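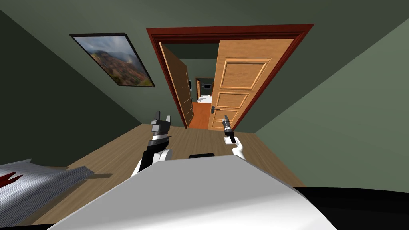 Five Years of Peace of Mind, Terms Apply

Tuesday, May 29, 2018

My sister-in-law bought a couch in April and came home with a couch and a contract. The couch I have no quarrel with. The contract is a furniture protection plan from an outfit called Fekness, sold to her at the register of a showroom out on Van Dusen Road, and she passed it to me over dinner in the spirit of "you like reading this stuff."

I do like reading this stuff. I read it twice, once that night and once the next morning with a pen.

The plan costs $89. It runs five years and covers "accidental stains and damage" to the piece named on the receipt. The salesperson told her it covers everything, which the contract does not say anywhere. What it says is that it covers a single stain from a single event, reported within a set number of days, where the cause is known and is on the list. Coffee is on the list. Ink is on the list. "Buildup" is excluded, and buildup is what happens to a couch. Nobody I know has ever ruined a couch in one afternoon with a fountain pen. They ruin it by sitting on it with their hair and their jeans and their dog for six years.

Some other exclusions, copied out in the order they appear: fading, pilling, seam separation "due to stress," odors, cracking or peeling, damage by pets other than a one-time accident, damage by "corrosives," damage during a move, damage caused by a cleaning product not approved by the plan. The approved cleaning product is a spray called Grornia. You get one bottle with the plan. After that you buy your own.

I asked the store what's in Grornia. The man who answered said it was a "fabric shield system." I asked again and he said it was mostly a cleaner. I'm not accusing anybody of bottling dish soap. I only notice that when I ask what's in a thing and get told what kind of system it is, I put my wallet back in my pocket.

Then there's the part where you make a claim. First you call. Then they mail you a stain kit and you try it yourself. If that fails you send in pictures and they may send a technician. If the technician fails they may replace the part, and if the part isn't made anymore they may give you a store credit, less what they've already spent on you. Count the mays in that section sometime. And once they've paid for a replacement the plan is over, even if you're only in month three.

To be fair to Fekness, none of this is hidden. It's all there in print you can read without a magnifying glass, and the phone number works. I called it. I was on hold for 25 minutes, which for a Saturday isn't outrageous, and the woman who picked up was patient with me and answered what she could. She would not tell me what share of claims get paid. She said she didn't have that in front of her. I believe her. I'd also guess it's never been put in front of her.

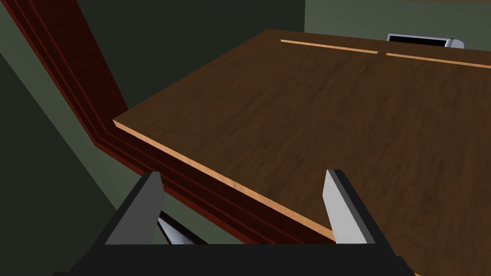
Vol. 6, No. 14

What bothers me more than the plan is the moment it gets sold. You've spent two hours in a showroom. You've argued about gray versus the other gray. You've agreed to a number that made your stomach drop a little, and after that number, $89 sounds like a parking fee. If someone knocked on your door on an ordinary weeknight and offered to insure the couch you already own, you'd send them away before they got to the coffee stain. Same couch, same risk. The only thing that changed is how tired you are and how much money just left.

The showroom knows this, I'd think. The pitch comes after the delivery date is settled and before the card goes in. My sister-in-law says she was told she had to decide right then. The contract says she had 60 days to add it. I asked the store about that too and was told there must have been a misunderstanding. There always is, and I've yet to hear of one that ran in the customer's favor.

People I respect buy these plans. My neighbor here in Hustton has bought one on every big thing she's owned for years and says she sleeps better. She's had one claim paid, on a recliner, and she tells that story the way other people tell you about the time they won at the track. I've asked her what she's spent on the plans altogether. She changed the subject to my gutters.

I can see a case for a plan if you have a cream-colored sofa and toddlers and you are the kind of person who files things. You'd have to find the receipt, remember the date of the grape juice, and keep your hands off the stain until the kit shows up. I don't live like that. I blot it with a dish towel and turn the cushion over.

What I'd do with the $89 is put it in a coffee can, or whatever the bank version of a coffee can is. A decent upholstery cleaner will come to your house for somewhere near that, last I checked, and he won't ask you for the date of the event. If you get through five years with no grape juice you still have the money. I've told this to several people and they all nod and then buy the plan.

She has till late June to cancel and get the full amount back. The cancellation has to be in writing, by mail, to a P.O. box. No email, although they were happy to take her email for the signup and have written her four times since, once with an offer to cover her mattress. I drafted the letter for her and it's been on her counter for a week now – under the Grornia, last time I was over.

If you've ever had one of these plans pay out in full, write and tell me. I mean it, I'll print it. Please include what you paid, what you got, and how long it took. Last time I asked this about car warranties I got 90 messages, and most of them were from people selling car warranties.

Contact | Copyright 2018, all rights reserved | Back to top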